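Last updated: 2019-04-26

Draro Street workroom reopens with new desks and a lot more floor

The shared workroom at the Blomqvist building opened its doors again this month, and what a difference a few weeks of clearing out can make! Regulars who remember the old place — brown carpet, filing cabinets two deep along the wall, one window you could reach only by climbing over something — will hardly know it.

The carpet is gone. Under it was the original parquet, a light wood that had been covered for decades, and the Mollelura neighborhood association voted early on to save it. That meant 300 blocks had to be pulled up, cleaned and set back in place, most of them near the door where the damp had gotten in. The rest needed only sanding and a clear finish, and the color that came up is lovely.

Next came the walls, painted plain white from corner to corner, and then the furniture. The association bought 8 standing desks secondhand from Usten, the office supply firm that moved out of the district last winter. They came with white tops and white legs, and they look great against the fresh paint. Four were in good shape from the start. The others wanted new screws and a good scrub, and two of them still wobble a little if you lean on the left side (a fix is coming).

The rule for the new room is a simple one: the desktop belongs to whoever is using it, and everything else goes up on a shelf or home in a bag. People grumbled about that at the planning meeting in February, but opening week went beautifully. Small things like clips, erasers and tape now go in little baskets on the shelves, and it is amazing how fast a table clears when there is a basket within reach.
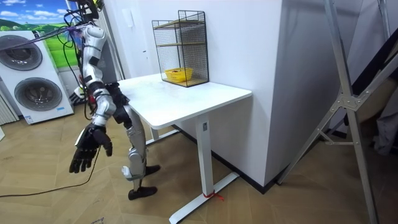

The black wire-mesh shelf units were the last big decision. They stand at the back edge of the desk, against the wall, so the whole front stays free for work, and the light wooden boards inside go so well with the parquet that several visitors asked if they had been cut from leftover flooring. They weren't, but we love that people thought so! A small yellow basket fits on the bottom level with room to spare.

Still to come are coat hooks, a second lamp by the window and a bigger notice board for the hallway. The workroom is open from 2 to 7 in the afternoon through the end of April, with longer hours planned once the heating work upstairs is finished. Desks are free to use and can't be reserved. Bring soft-soled shoes if you have them — that floor took a lot of sanding.

Contact the newsroom | Copyright 2019 Mollelura Neighborhood News | Back to top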